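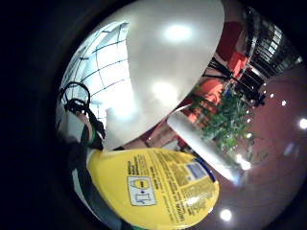 The yellow bottle again, as the Titer sees it.

Posted 2018-09-06

So the Titer is back together and I'm typing this with sore thumbs and a little too much coffee in me. For anyone new: the Titer is my hand-held gripper, the one with the fisheye camera on it. You hold it, you pick things up with it, the camera records what the fingers are doing, and later a robot arm gets to learn from all that. I bought the base kit from Drovberg back in May and I've been fiddling with it ever since (my family would use a stronger word).

The trouble this time was slop. When I squeezed the trigger there was a dead spot before the fingers moved, and on anything round they'd close a bit crooked, left one first. Boxes were fine! Boxes hide everything. A bottle with a curved shoulder does not, which is why I keep one around for testing, and a bright yellow one at that, so it's easy to pick out when I'm flipping through footage at midnight.

I took the thing apart on a towel, which I recommend, and found two problems. First, one of the link pins had worn its hole into an oval. You could see it if you tilted the part to the light. Second, the return spring had crept off its post and was hanging on by the last bit of the hook. I had a spare pin but no spare link, so I drilled the hole out a hair and pressed in a little brass sleeve from a hobby shop in Brirnitstead. Lovely store, terrible parking. The spring I just bent back, and I put a dab of thread locker on the post screw while I was in there.

Then I did the finger pads. I always put this off and I always regret it. The old ones had gone shiny, and shiny pads on smooth plastic are hopeless. I peel them with a fingernail, wipe the finger down with alcohol, let it sit until I've finished whatever I'm drinking, and stick the new ones on from the tip toward the base. If you go the other way you get a bubble right where the grip is. Ask me how many I wasted learning that. (It was a lot of pads.)

Next up, the camera. It had come loose in its mount, only slightly, but with a lens that wide a tiny turn moves everything near the edge. I snugged up the two screws and ran the calibration in Sipos, the program I use for all this. Sipos wants 45 good views of the checkerboard, and it's picky, so I shot 158 and let it throw out the ones it didn't like. The error number came down to something I could live with and I quit while I was ahead.

Lighting still bugs me. The room has small round ceiling lights and big windows, and a glossy surface gives you all of it back as bright blobs. I tried locking the exposure for the bottle and the windows went white. I tried locking it for the windows and my own hand turned into a black lump. For now it's locked for the bottle, and the windows can look after themselves.

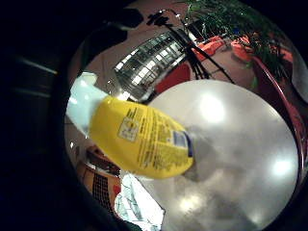

After that came the boring part, the grip test. I do 100 squeezes with nothing in the fingers, just listening for clicks, and then I go again with the bottle at whatever angle my wrist happens to like. I lean it, tip it, grab it closer to one end, all the stuff a neat person wouldn't do. The fingers close together now! No dead spot, no click, and the trigger comes back on its own without me helping it along.

I still have a small squeak near the end of the travel. I think it's the new sleeve bedding in, but it could be the spring rubbing on the housing, and I'm too lazy to open it up again tonight. One drop of light oil on the pin and we'll see.

My little squeeze counter in Sipos stood at 1181 when the old link gave out, so I've written that on masking tape inside the lid of the case, along with the pad size and which hex key fits the camera mount. I've looked up that hex key so many times. If you have the same kit, go check your link pin, and send me a note if yours has gone oval too. I'd love to know if it's the part or just the way I squeeze.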